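Subject: Re: [pokeck-users] Gripper closes early on nested bowls, planner then reports a collision
List: pokeck-users
Day: Wednesday

I went through the log you attached and I think there are two separate problems in it. One is in perception and one is in the planner config. Replies inline.

> We are on the current Pokeck release with the Sandberg planner, two arms, kitchen counter setup. The task is to lift the inner bowl out of the outer one and put it down on the left. The right arm approaches fine, then closes before the finger is over the rim. After that the planner says the start state is in collision and refuses every plan until we reset by hand.

The early close comes from the segmentation step. Pokeck merges neighboring masks if their depth edges are closer together than `merge_gap_mm`. The default is 11, and that is too big for bowls that sit inside each other. The two rims get treated as one object and the grasp point ends up between them. Steel makes it worse, because the depth image has holes wherever the surface reflects.

We see the same thing on our counter at Kirmont. Our test stack is a shallow steel bowl inside a yellow bowl on a round plate, and the steel one usually sits a little tilted. With the default setting the object list has one entry for both bowls. With the gap set to 2 it has two entries, and the rim normal on the inner one follows the tilt.
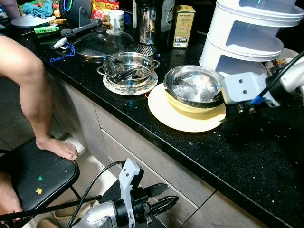

### Settings to try first

```
perception:
 merge_gap_mm: 2
 fill_depth_holes: false
 rim_fit: ellipse
grasp:
 close_on: contact
 settle_ms: 500
```

`fill_depth_holes` is on by default. It averages across the gap between the rims, so the lower merge setting won't help much unless you turn it off too. `rim_fit: ellipse` is slower than the circle fit but it handles a tilted bowl.

> Is there any reason not to use close_on: pose? It was faster for us on boxes.

It is fine on boxes. It closes when the arm reaches the target pose, whatever the finger is touching. For a thin rim I would use `contact`.

### The collision report

> Start state in collision: right_finger_outer / object_04. We checked and object_04 is the bowl we are trying to pick up.

Yes, that is the second problem. When the grasp fires, Pokeck is supposed to tell Sandberg that the finger may touch the target. It does that by object ID. If the masks split or merge between two frames, the ID changes, the permission stays on the old ID, and the planner sees a finger inside an obstacle.

There are two ways around it:

1. Set `freeze_ids_on_approach: true`. The tracker then stops handing out new IDs once the arm starts its final approach. You lose updates if somebody moves the bowl during that time.
2. Call `allow_contact()` again right before the lift, with the ID from the latest frame. This is what we do.

Please don't turn off collision checking for the whole hand. I saw that suggested in an older thread. The planner will then happily route the fingers through anything else on the counter.

> Also the clear glass bowl next to it comes and goes from the object list. Not sure if related.

Not related. Clear glass is a known weak spot for the depth model. We have one on the same counter, on a saucer with tongs in it, and the tracker often picks up the tongs and misses the bowl. I add a keep-out box by hand for the glass one and leave it there for the session. The Oltora plugin has a glass detector, but I haven't tested it with two arms.

### What would help

If the settings above don't fix it, please send:

- the object list from the frame before the close and the frame after it
- your `perception` block as loaded, not the file on disk (`pokeck config --dump`)
- the last 1000 lines of the Sandberg log with `verbose_acm` turned on

I have a small patch that carries the contact permission over when an ID changes. It works on the nested bowls but I haven't run it on anything with handles yet. I can post it to the list if you want to try it.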